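Home | News | Food Science | Packaging | Events | Contact

Seaweed Coating Keeps Berries Firm for Five Extra Days
Mar 11, 2025
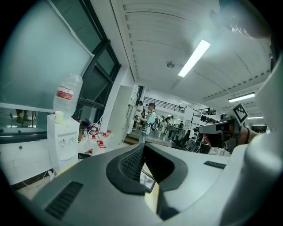

A thin coating made from brown seaweed could give fresh strawberries a much longer life in the fridge, and the early numbers are a delight to read. Food scientists at Cusura have finished a storage trial of the coating, called Vellow, and found that treated berries stayed firm 5 days longer than plain ones kept at the same temperature.

The trial began in January and used 448 small trays of fruit from a single harvest. Half the trays were dipped for a few seconds and left to dry, and the rest were simply rinsed. All of them went into cold storage, with samples pulled every morning for firmness, weight loss, and mold.

Weight loss is where the coating really shines! Berries lose water through their skins from the moment they are picked, and the seaweed layer slowed that down from the very first day. Mold showed up later too, though the team wants more data on that before saying how much later – gray mold varies a lot from one field to the next.

And the taste? A tasting panel at Yimyam, the fruit packer that supplied the berries, tried both kinds side by side and could not reliably tell them apart. A few tasters did notice a slightly glossier look, which they liked.

The coating is edible and rinses off under the tap, so there is nothing to peel and no extra plastic. It also goes on with the dip tanks many packing houses already own, a big plus for smaller growers.

Next up are blueberries and cherries, plus a longer test in trucks on real delivery routes. Cherries should be a fun challenge, as their waxy skin makes it hard for anything water-based to stick. The full storage data will be posted on the Cusura website once the truck test is done.

This site uses cookies to remember your settings. Accept | Manage cookies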